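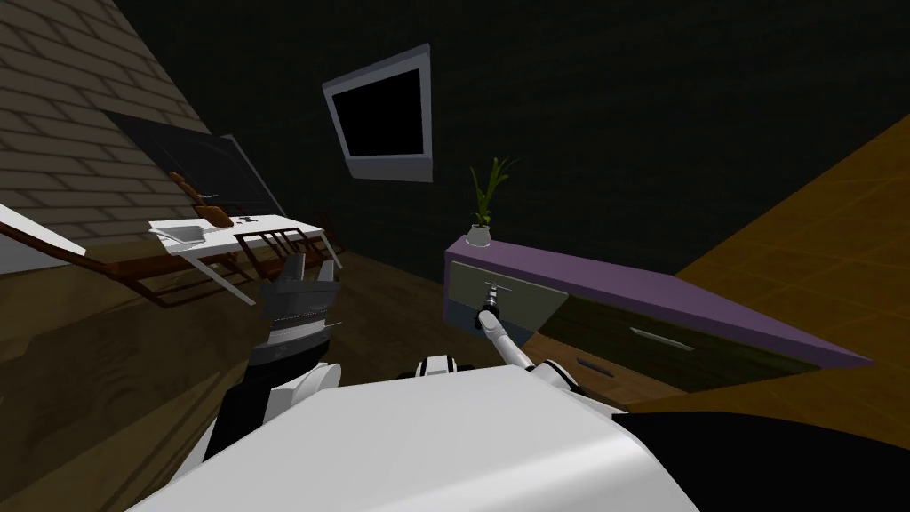
OK, I have spent most of October reading old annexation ordinances and I need to talk about why the city of Ninness has the shape it has. Thread! (1/14)

If you pull up the city limits you'll see a fairly normal blob in the middle, then a skinny arm running east along the rail line, then a fist at the end of it. The fist is the old Cronin works. The arm is just road. (2/14)

The arm is the best part. State law at the time said a city could only annex land that touched it. It didn't say how much had to touch. So the city annexed the road, and the road touched the factory, and there you go. (3/14)

People at the time called it "the shoestring." The ordinance spells out the width as 62 feet, shoulder to shoulder. Houses on both sides of it stayed in the township for decades. You could stand on your porch in one jurisdiction and get your mail from a box in another. (4/14)

Why bother? Property tax. The works were worth more than every downtown block put together, and the school district was broke. I'd always assumed the company fought it. Nope, the company asked for it! They wanted city water and a real fire department. (5/14)
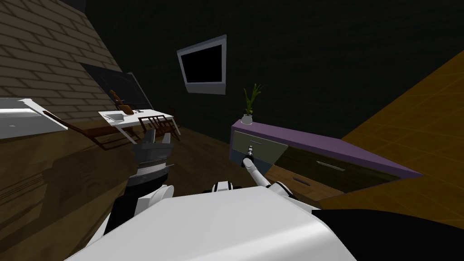 The township's side of this is the part that usually gets skipped. They kept nearly all the land and nearly all the people and lost the one piece that paid for things. Think of a dresser where somebody pulls open the top drawer, the one with the good stuff in it, and leaves you the rest. The furniture is still yours. The township still had roads to plow, a school to heat and a poor fund to keep up, on farm assessments. (6/14)

Ambros Aigner was township clerk through all of it and his minutes are wonderful. Tiny handwriting, very angry. At one meeting he records the vote on the protest resolution as 11 to nothing and then adds "and would be more if the hall were larger." I love him. (7/14)

The protest went nowhere in court. The judge basically said contiguous means contiguous. The legislature did tighten the rule later, but it only applied going forward, so the shoestring stayed. (8/14)

Now jump ahead. The works close. Ninness has a fist full of empty buildings at the end of a long road, with water mains sized for a factory that isn't there, and bonds still to pay off on them. The thing they reached for turned into the thing they had to carry. (9/14)

And the township? By then it had subdivisions, and a shopping center just outside the line that it would not let the city anywhere near. Totally reversed. Remigiusz Cieślak wrote a master's thesis on this in the local college library and I think I may be the first person to check it out. It's so good. He went through the bond records year by year. (10/14)
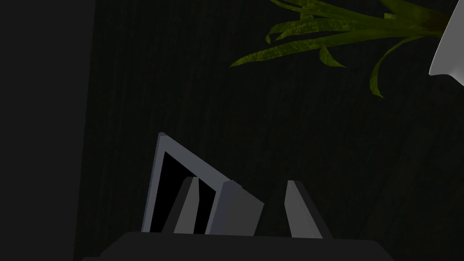 A tilted picture frame and the two fingers of a gripper, in low light.

My favorite thing in the thesis: the city tried to give the arm back. De-annexation, the full process. The township said no thanks, you paved it, you keep it. So the city still plows a road where it collects almost no tax, and honestly I can't blame either of them. (11/14)

Couple of people asked in replies whether this happened elsewhere. Yes, all over the Midwest and the South, and out west too. Strip annexations, flagpole annexations, shoestrings, lots of names for it. Look for any city map with a thin line going to an airport or a mall or a power plant. (12/14)

What I want next is the water department ledgers. Minoru Tanabe has seen some of them and says they list every hookup along the arm, including township houses that got city water on the quiet. If that's right it changes the whole story - people were paying for service from a city they'd refused to join. (13/14)

If you grew up out by the works, or your family was on the township side, please write to me. Old tax bills especially. I will be thrilled by your old tax bills. (14/14)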